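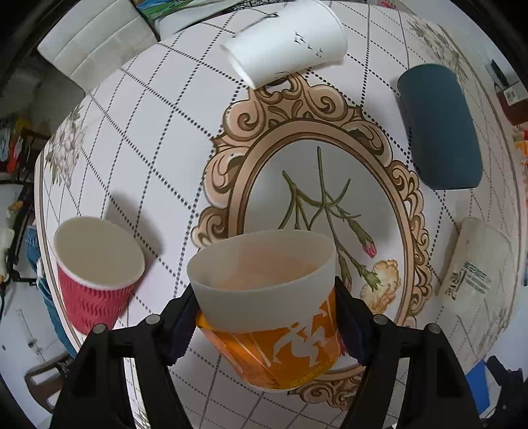 Paper cup over the round table with the checked cloth.

Marholm Tea Room Archive: progress report to the Delorme Fund
March 25, 2026
Prepared by Sigita Paulauskas

Dear Romain,

You asked for a plain account of where we are with the archive, and I'm very glad to write it, because it has been a lovely few months! The short version is that the cataloguing is on schedule, the recordings are ahead, and the printed booklet is behind. The longer version follows.

The ledgers

We now have the full run of Marholm trade ledgers out of their boxes and on proper shelves. The earliest one opens in 1708 and begins, rather grandly, with a list of debts owed to the writer by his cousins. Tea first turns up a few pages on, in tiny amounts and at prices that made our reading group gasp. After that it is everywhere: tea for the harbour office, tea for a christening, tea set against the cost of mending a roof.

The handwriting is the slow part. The main clerk is clear as anything, but his successor wrote in a sort of running thread with no gaps between words, and he had his own signs for weights. We've made a crib sheet for these and it gets better every week. Someone worked out in January that the little hooked mark we had been reading as "half" is a note that the goods came by cart. This meant going back over a good many entries (sorry to everybody who had already typed them up), but the sums on those pages now add up, and they never did before.

Two of the ledgers have damp damage along the spine. They are stable and we are leaving them closed until the conservator has seen them. Her visit is paid for from the repairs line in your grant.

The recordings

Our target was 30 interviews with people who worked in, ran or were simply always to be found in the town's tea rooms. We have reached it, with the last one done the week before last, and I would like to keep going for as long as people keep knocking. The talk is wonderful. We have a very full account of how the Fimon Street tea room managed its Saturday queue, and a heated disagreement, across several interviews, over whether the scones there were better before or after the new oven. There is also a good deal on wages, on who got the late shifts and on what happened when a waitress got married, and I think this will be the part researchers come back to.

Transcripts are being checked by the speakers themselves before anything goes on open access. A few have asked for names to be taken out, and we have done that straight away.

The booklet

This was due at the printer's by now and it isn't there. The text is finished. The trouble has been the map of old premises, where the street numbers changed at least once and our sources don't agree on when. I would sooner send it late than send it wrong, and Flanar, who are doing the layout, have been kind about moving our slot. The print run stays at 400 copies, and the price they quoted us still holds.

Money

Spending is within budget on every line except postage, where we have gone over by a small amount through sending transcripts out on paper. Many of our speakers prefer it, and they send them back covered in extra stories, so I would like to carry on. With your agreement I'd move what we need from the travel line, which has hardly been touched, as nearly everyone we wanted to meet lives within a bus ride. The full figures are on the separate sheet.

Next steps

The map comes first. After that we start matching ledger entries to the premises people describe in the interviews, which I have been looking forward to since the day we applied. There's already one promising case: a corner shop in the second clerk's ledger that seems to be the same building as the Fimon Street tea room, cellar door and all. We need the deeds to be sure, and I have asked the records office for a copy.

I would also like to talk to you about the school visits. We have had more requests than we have mornings, and if the fund were open to a small extension I could send you a costed page by the end of next month. Do come and see the ledgers before then if you can. The reading room is open to you any weekday, and I'll put the kettle on.

With warm thanks,
Sigita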